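Looking After a Wooden Table You Intend to Keep

Filed under: Kitchen & Workshop
August 2018

Every table in this house has had two careers. The kitchen one began as a dining table with ambitions and is now where bicycles are mended. The one in the shed was sold to me as a workbench and mostly holds seed catalogues. What follows applies to both, and to yours, whatever it has sunk to.

Daily wiping

A cloth wrung out hard, then a dry one straight after. Most damage I see comes from the first cloth being sopping and the second being theoretical. A drop of washing-up liquid in the bowl is plenty. Leave the all-purpose spray under the sink with the other things you bought on offer.

Go with the grain, and do the edges. Jam lives under edges.

Rings

White rings are in the finish and can usually be talked round. Lay a clean tea towel over the mark, run a warm iron across it for a few seconds with the steam turned off, lift and look. Repeat until it fades or you lose interest. If it won't shift, try a dab of plain mayonnaise left on overnight, which sounds like something your aunt made up and works rather well on waxed tops.

Black rings are in the wood itself, and usually mean a wet tin or a plant pot without a saucer. You can sand them out, bleach them out with oxalic acid (gloves, open window, read the packet), or buy a fruit bowl of the right diameter. I own three fruit bowls.

Dents

If the fibres are crushed and not torn, they will come back up. Put a few drops of water in the dent, leave it ten minutes, cover with a damp cloth and touch the tip of the iron to it. Bare or oiled wood responds best. Varnish will go cloudy and sulk.

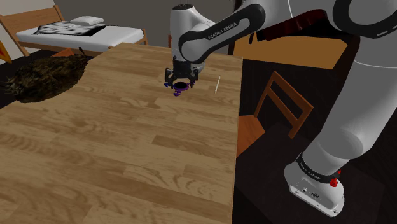 Oiling is where people come to grief, generally through generosity. The coat should be so thin you feel slightly cheated. Rub it in, go and have a cup of tea, and then wipe off everything that will come off. Oil left sitting on the surface turns to a sort of toffee and collects crumbs until Christmas.

Lay the used rags out flat outdoors to dry, or drown them in a bucket. Linseed rags in a heap can set fire to themselves, and the insurance form has no box for that.

I do the kitchen table twice a year, once in June and again when the clocks go back. I use Skunesau hard oil, having tried the Flevon and found it smelt of old cricket bats for a week. A tin lasts for ages if you press the lid down properly. I have never once pressed the lid down properly.

Scratches

Light ones can be rubbed with half a walnut. Deeper ones want a wax stick a shade darker than you think. Pale filler in a pale table catches the light and announces itself to visitors.

For a full refresh, sand with 100 grit only if things are truly bad, then something finer, by hand, with the paper round a cork block. Power sanders are quick, and that includes being quick at making a hollow you will notice every breakfast.

Wobbles

Turn the table round before you cut anything. Half the time it's the floor. My neighbour Bergþóra Gunnlaugsson took slivers off each leg in turn one wet weekend and now has a very steady coffee table.

If it really is a leg, tighten the bolts underneath first, then glue a felt pad or a slip of cork to the short one. Beer mats are acceptable in pubs.

Check the bolts again in winter, when the heating has been on and the wood has shrunk a little. Mine take a 10 mm spanner, the one size missing from every set I have ever been given.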